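Pillside: Bringing a Two-Button Puzzle Platformer to a Handheld
Final project report, Game Production II
Team: Poonam Dixit, Lucrezia Cattaneo, Thắng Vi, Dennis Mollel
Supervisor: Cosimo D'Amico
Submitted 16th May

1. Background

Pillside is a side-scrolling puzzle platformer that our team started in September as a desktop game. The player guides a courier named Cirillo through the flooded town of Grollbridge, using only two buttons: jump and swap. Swap trades Cirillo's position with the last object he touched. The goal for the second half of the course was to port the desktop build to a handheld console without changing the puzzles.

Poonam wrote the port and the save system. Lucrezia did the level art and the menus. Thắng handled sound and performance testing. Dennis designed the levels and ran the playtests.

2. Starting point

The desktop build had seven chapters and ran at a steady frame rate on every lab computer we tried. On the handheld it did not. The first version took a long time to load the Market chapter and dropped frames whenever water was on screen, and in Grollbridge water is nearly always on screen. Text in the menus was also too small to read in handheld mode.

3. Changes to graphics and loading

The original water was drawn as a full-screen effect. We replaced it with strips of animated tiles and a single color overlay. It looks flatter, and Lucrezia was not happy with it at first, but after she redrew the shoreline tiles the difference was hard to spot at normal playing distance.

Loading was slow because each chapter opened its sprites as separate files. There were 1,514 of them in total. Poonam wrote a packing script that groups them into 143 sheets at build time. Sprites shared between chapters, like Cirillo himself and the crates, now stay in memory for the whole game. The script has one weak point: if a sprite is renamed, the old entry stays in the sheet until the cache is cleared by hand. We lost an afternoon to this. 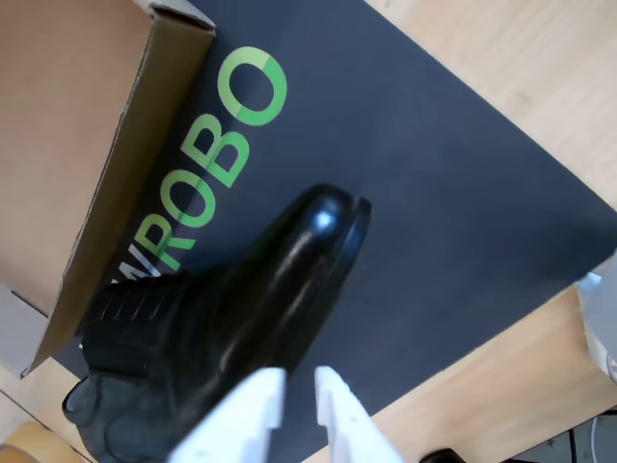
Figure 1. Black ankle boot with an elastic side panel, held between two white gripper fingers.

4. Controls and menus

The two-button layout carried over without trouble. We did change the jump timing. Playtesters on the handheld kept pressing jump a little late at ledges, so Dennis added a short grace period after the player leaves the ground. This made one puzzle in the Bell Tower chapter solvable in a way we had not planned. We moved a platform to fix it.

Menu text was enlarged and the settings screen was split into 2 pages. The map screen still uses the old layout, and it is crowded.

5. Saving

On desktop the game saved only at the end of a chapter. Handheld players tend to stop in the middle of things – on a bus, for example – so we added a save at every checkpoint. The save file stores the room, Cirillo's position and the last object touched. Leaving out that last item in an early build meant that the first swap after loading crashed the game.

6. Known problems

Sound crackles for a moment when the console wakes from sleep. Thắng traced this to the music buffer but did not have a fix in time. The Skovadik boss fight still drops frames in its final phase, when the wave and the falling bricks overlap. The credits cannot be skipped.

7. Further work

Dennis has paper designs for an eighth chapter set in the canal locks. Before any of that is built, the map screen should be redone and the packing script should clear its own cache. The source code and level files are in the course repository under the Pillside folder, with build instructions in the text file at the top level.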